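Re-gluing and flattening the oak desk top

January 25, 2018

The desk in the back room has a solid oak top that I bought in Ferkdale in September, already glued up from nine boards. It had been stored upright in a dry shop over the summer. When I carried it home and laid it on the frame, it was flat to within the thickness of a business card. By the first week of heating season it had a cup across the width that I could slide a pencil under, and one of the glue lines had opened at the left end. I have now taken it apart at that joint, put it back together, flattened it and refinished it. These are my notes, mostly for my own use the next time.

Start with moisture, as everything else follows from it. Wood gains and loses water until it is in balance with the air around it. Lengthwise, the change in size is small enough to ignore in furniture. Across the grain it is not. A flatsawn board moves more in width than a quartersawn board of the same species, and a top made from both kinds, as mine is, moves unevenly. The previous owner had also finished the upper face with several heavy coats and left the underside bare. The bare side exchanges moisture quickly and the sealed side slowly. When the air dries out, the underside shrinks first, and the edges of the top pull downward. That matched what I had: a crown in the middle and low edges.

The test for this is cheap. I turned the top over, set it on three sticks and left it alone for two weeks with nothing on it. A good part of the cup came out without any tools. If I had planed it flat on the first day, I would have planed a temporary shape into it, and it would have gone hollow later. I have made that mistake on a smaller piece, a bench seat that I flattened twice and then gave up on.

The second problem was the frame. The top had been fastened to it with screws driven straight up through tight holes in the rails. There was no room for movement across the width. I suspect this is what opened the glue line. The joint failed at the end, where boards dry fastest, and ran in a bit longer than my hand. One screw near that end was bent.

I thought about filling the crack and leaving it. Filler in a moving joint will either fall out or hold the joint open when the wood swells again, and I was going to strip the finish in any case. So I clamped the top to the bench with the bad joint hanging just past the edge, and cut it all the way down the glue line with a circular saw against a straight guide. I left myself a little extra to plane off on both sides. The kerf and the planing cost me less width than I had feared, and the overhang on the frame still looks right.
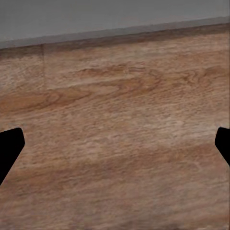
Jointing the two new edges took most of a Saturday. I do not own a powered jointer, and the halves would have been too heavy to push over one alone. I used a long hand plane with the two halves folded face to face in the vise, like a closed book, so that both edges were planed in one pass. Any error in the angle of the plane is then canceled when the halves are opened out. Errors along the length are not canceled, they are doubled, so the straightedge still matters.

I aimed for a very slight hollow in the middle of the length, what people call a spring joint. The idea is that the clamps pull the middle closed and leave the ends under pressure. Since the ends lose moisture first and want to open, this puts the stress where it is useful. The gap should be small enough that one clamp at the center closes it by hand. Mine was too large on the first try. I took two full-length shavings off each end and tested again, and then it closed with light pressure.

For glue I used Prunar, the slow-setting version. It is an ordinary yellow wood glue as far as I can tell, but it gives enough open time that I can work alone. I spread it on both edges with a short-bristled brush. I used five clamps, alternating over and under so that they would not pull the panel into a curve, and stood a pair of stiff cauls across each end with packing tape on the faces. The tape is there so that the cauls do not become part of the desk. Squeeze-out I left until it was rubbery and then lifted with a chisel. Wiping it while wet pushes thinned glue into open grain, and in oak that shows up later as pale patches under the finish.

It stayed in the clamps overnight. I gave it another four days on sticks before touching the surface. The water in the glue swells the wood next to the joint, and if the surface is leveled while it is still swollen, the joint becomes a faint valley once it dries.

Flattening came next. Bart Lambrechts, who has made far more tables than I have, told me to go straight across the grain first and not be shy about it. He was right. Cross-grain planing takes the high areas down fast and with little effort, and the rough surface it leaves is easy to clean up afterward. I chamfered the far edge before I started so that it would not splinter when the plane came off it. I then went diagonally in both directions, checking with a pair of winding sticks, and finished with the grain. There is one patch near the middle where the grain reverses, and no setting of the plane would get through it without tearing. I used a card scraper there.

After that I sanded. The usual advice is to work through the grits without skipping, and I agree with it up to a point. For this kind of finish, a very fine grit is wasted effort on the flats. It also closes the surface enough that the oil takes unevenly. I stopped well before that on the face. The end grain I took all the way to 400, as end grain drinks a great deal more finish and goes nearly black if it is left coarse.

The finish is Lashari hard oil, satin. I have used film finishes on desks before, and they look better for the first year. The trouble comes with repair. A scratch through a film means sanding back an entire surface or living with a visible patch. With a hardening oil I can rub out a small area and apply more, and it blends in after a day or two. It gives less protection against standing water, and a hot mug will mark it. I can accept that on a desk. I would not use it on a kitchen counter.

The procedure was as follows. Flood the surface, spread with a lint-free cloth, wait fifteen minutes, add more to any dull spots, then wipe off everything that has not soaked in. The last step is the one that goes wrong. Oil left sitting on the surface dries to a sticky skin, and the only cure is to scrub it off with more oil and an abrasive pad. I did three coats on the top face and three on the underside, with a day between them. Both faces get the same treatment, the same number of coats, on the same schedule. The underside does not need to be pretty, but it needs to be sealed to the same degree or I will be back where I began.

A safety note that belongs in any post on this subject: rags wet with drying oil can heat up and catch fire without a spark if they are left in a pile. I lay mine out flat on the concrete outside, single layer, until they are stiff.

To fasten the top back down I replaced the straight screws with slotted steel brackets from Vedis. They have a slot that runs across the width of the top, so the screw can slide as the wood moves. The pair at the front edge I fixed tight, so that the front overhang stays constant and all of the movement goes to the back, where there is a gap behind the desk and it does no harm. The screws in the slots are snug but not cranked down. I put a little paste wax under the heads.

I also bought a cheap humidity gauge and set it on the shelf near the desk. I read it when I remember to. The room swings a good deal more than I expected between a closed-up weekend and a day with the door open, and I have moved the small heater away from the left end of the desk, where it had been blowing across the end grain for most of the winter. That may have had as much to do with the failed joint as the screws did. I can't separate the two causes now.

Results so far. The top has been on the frame for twelve days. A straightedge across the width shows a sliver of light at the back edge and none elsewhere. The new glue line is hard to find from above, though on the end grain it is plain enough, as the growth rings on either side run in opposite directions. The color is a shade warmer than before, and I expect it to darken further.

Things I would change: I would buy the slotted brackets first and check that the rails are deep enough for them, as I had to notch two of mine. I would also plane the spring joint in shorter steps and test more often. The drawer still rubs on the right-hand runner, and that was true before any of this, so it gets its own weekend.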